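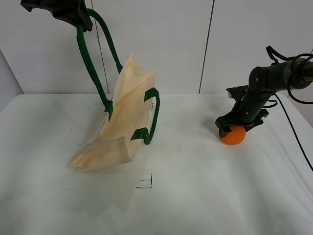
The cloth bag has had an easy ride from people who write about household waste. It is held up as the answer to the plastic carrier, and most shoppers have accepted the swap without asking what the swap costs. Take a plain cream canvas bag with two dark green handles, the ends of one sewn on with small square green patches. It takes cotton or some other fibre to make the cloth, dye for the handles, thread for the stitching and a lorry to bring the lot to the shop. None of this makes it a bad object. It does mean that the bag starts its life in debt, and that the debt is paid off by carrying things, over and over, for years.

This chapter is about that debt. We shall look at how bags are made, how they are filled, where they wear out, and how far the claims made for them can be trusted. You will need a bag of your own for the exercises. Any old one will do, and an old one is better than a new one.

Start with the claims. In June the makers of the Sullent shopper put a leaflet in every parcel saying their bag would last for 4,000 trips. A reader who shops twice a week would need more than 38 years to find out whether they were right. We asked how the figure had been reached and were sent a second copy of the leaflet. The rival Fativari bag promises 208 trips, a duller number and one we are more inclined to believe - it is two trips a week for two years, and somebody at the firm must at least have looked at a calendar.

Even so, a promise on a label says very little about use. A bag hanging on the back of a door makes no trips at all. In our own small survey on Layug Street, 34 households kept a diary of every bag they took out of the house. Most owned several cloth bags and used one. The rest were waiting in a cupboard for a day that hadn't come.
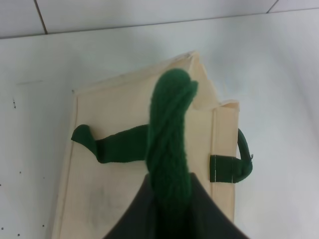
Gerardo Padilla, on reading a draft of this chapter, objected that we had the wrong culprit. In his view the cloth hardly ever fails; the handles go first, at the seam, and a person who can sew on a strap can keep a bag going long after the maker has forgotten it. He also thought we were unfair to spare bags, which in his house hold shoes, wool and the Christmas lights.

We accept the first point and have added a section on mending. The second we are less sure of. Finding a job for a thing you didn't need is a pleasant way to spend an afternoon, but the thing has still been made. If the shoes were happy on a shelf, the bag has saved nothing.

Handles deserve a closer look all the same. When you lift a full bag, the whole load passes through the few places where strap meets cloth. A wide patch of stitching spreads the pull. A narrow one tears. Lift a bag by one handle only and the mouth is dragged to one side, so that anything round near the top may roll out. Shop displays are seldom arranged to show you this. The bags there are stuffed with paper and hang straight. 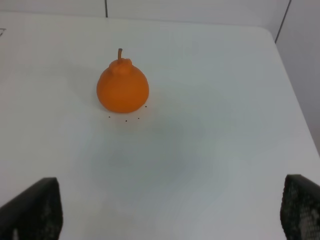
Does it matter what goes into the bag first? It matters for soft fruit, which bruises under tins and jars, so heavy goods go at the bottom and pears go in last. For a bag of dry goods the order makes little difference, whatever the packing guides say.

The Gellora packing guide, for one, gives 30 rules, among them that produce should be sorted by colour. We could find no reason for this one and suggest you ignore it. Before reading on, empty the bag you use most often and turn it inside out. Look at the seams where the handles join, then at the bottom corners. Write down any loose thread, thin patch or stain, and keep the note by you. You will want it for section 1.2, where we try to work out how old the bag is from its wear alone, and where several of our own guesses were badly wrong.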